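Fekilau Hand-Guide Kit: teach your arm a job by moving it yourself

Clip-on handle, foot pedal, remote leader arm and the Tirnilero recording software, all in one box. $3,617, ships from our shop.

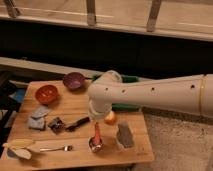 Why I built this thing

Hi! I run Astutar, which is a very small shop that sells teaching gear for tabletop robot arms, and the Fekilau kit is the product I get the most email about. So this page is long. Grab a coffee, or skip down to the box contents if you already know what you want.

I used to write waypoints by hand. Type in a pose, run it, watch the gripper stop a finger's width too high over a spoon, go back, change a number, run it again. For one spoon, fine. For a tabletop covered in forks and bowls and napkins and cups, I'd lose an entire afternoon and still have a robot that only knew where things were that morning. Showing it is so much faster, and I say that as someone who likes typing.

Two ways to show a task

By hand: snap the handle on just above the gripper, press the pedal, and the arm goes light enough to push around with two fingers. You walk it to the spoon, squeeze the trigger to close, carry it over to the bowl, let go of the trigger. Tap the pedal again and the take is saved. This is the way I'd start, since you can feel when the arm is getting close to a joint limit (it stiffens up a little, kind of like a drawer near the end of its rails).

By remote: the leader arm is a small copy that clamps to your desk. Move it and the big arm follows. It takes some getting used to, and your first few grabs will probably miss, mine sure did! But your hands stay out of the camera view, which matters a lot if you're recording video for training a policy. You can switch between the two in the middle of a session without restarting anything.

What I like to practice on

Kitchen stuff. Bowls are forgiving, and a round rim can be grabbed from almost any side. Flatware is the hard part. A spoon with a thick colored handle is a nice first pick. A plain silver fork lying flat on wood is a nasty one, and you'll want to come straight down with the fingers nearly touching the table. Cloths and napkins are somewhere in between: easy to grab, hard to put down neatly.

My advice is to spread things out for the first batch of takes and then start crowding them, with a napkin tucked under something or two items side by side. Record 20 good takes of one task before you move to the next. More short takes beat fewer long ones, at least on my bench. And go slower than you think you need to for the last inch before a grab. People always rush that bit.

The Tirnilero software

It records joint positions, gripper opening, pedal presses and up to three cameras on one clock. You get a timeline at the bottom, and you can trim the part at the start where you were scratching your nose. Bad take? Hit the backspace key and it goes in a side folder, so you can get it back if you change your mind.

Replay is in there too. Always replay at quarter speed the first time, with a hand near the stop button. Please don't skip that one.

Runs on Linux and Windows. I don't have a Mac version and I'm not promising one.

What's in the box

Clip-on guide handle with trigger
Foot pedal, 6-foot cable
Leader arm and desk clamp
USB hub and power brick
Spacer rings for three wrist sizes
Tirnilero license, two computers
Printed quick start (12 pages, with my drawings, sorry)

Specs

Handle weight: 85 grams
Leader arm reach: 639 mm
Sample rate: 100 per second
Setup time: roughly half an hour if your arm is already bolted down

Will it fit my arm?

If your arm has a free-drive mode and a round wrist, most likely. The spacer rings cover the common sizes. Measure around the wrist with a strip of paper and send me the length along with the model name, and I'll tell you before you spend any money. If your arm doesn't have free-drive you can still use the leader arm, just not the handle, and I sell that half alone as the Fakir set.

Things it won't do

It doesn't sense force at the fingertips. If your job depends on feeling a click or a snap, this isn't your kit. It also isn't rated for heavy factory arms, so please keep it to tabletop models.

Shipping and returns

Orders go out in two to four working days. The October batch has the newer pedal with the rubber base that stays put on carpet (the old one slid, I know, I got the emails). If you have the old pedal, write to me and I'll mail you a base for the cost of postage.

You can return the kit within 30 days if the handle and leader arm still work. Keep the foam insert, it makes the trip back a lot safer.

Add to cart
Ask me a question
Download the quick start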